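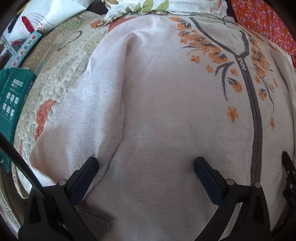
Folding a zip cardigan with rhinestones and printed flowers – is there any way that works?

Posted by Dewanti Chin
13/02/2020

I have a pale pink knit cardigan with a zipper down the front, orange and brown flowers printed on the chest, and little rhinestones scattered through the petals. It's gone a bit fuzzy on the sleeve already. I fold my laundry on the bed and I've tried three of the methods people swear by. None of them convince me.

The "fold in thirds" one leaves the zipper in a wave, and by the time it comes out of the drawer the wave has set. The roll-it-up one seems like a good way to grind stones into the knit. And the store fold, with a magazine in the middle, looks lovely for as long as you never touch it again.

I don't want to hang it, my hangers give every sweater shoulder bumps. I also don't want to buy anything. Somebody at work told me to get the Skisden folding board and I'm not paying for a piece of plastic to do what my arms do. So what do people do with these?

Endang Govindasamy

Skip the board. I had one and it's sized for T-shirts, so a thick knit slides right off it.

Zip it up first, all the way. Most people leave it open and then wonder why the front bunches. Lay it face down on something flat. A quilted bedspread is not flat, by the way, the bumps push up into the knit and you end up chasing creases. Use a table or put a sheet down over the quilt.

Bring one side in along with its sleeve, then lay the sleeve straight down toward the hem. Same on the other side. Keep both folds clear of the zipper. Then fold the bottom up once, loosely, so the zipper bends in one place only. I put a pillowcase or an old T-shirt inside that last fold. Tissue paper is what the magazines tell you to use, and it's shredded within a month.

Store it on top of the pile. I doubt any fold will save a rhinestone from the weight of six sweaters.

As for the fuzz, folding didn't do that and folding won't fix it. Wash it inside out, zipped, in a mesh bag.

Gonçalo Mendes

Just roll it. I've rolled everything for years and never had a problem.

Dewanti Chin

Do any of yours have stones on them, Gonçalo?

Gonçalo Mendes

No, mostly T-shirts.

Mpho Mathebula

I'd go with Endang's way but I don't buy the face down part. With glued stones I'd lay it face up so they aren't dragging on the table while you pull the sleeves around. Fold the sleeves underneath. It's fiddly, and the back comes out a little messy – mine does, anyway – but the print stays smooth. If the stones are the heat-set kind it probably makes no difference. Try rubbing one with your thumb before you decide.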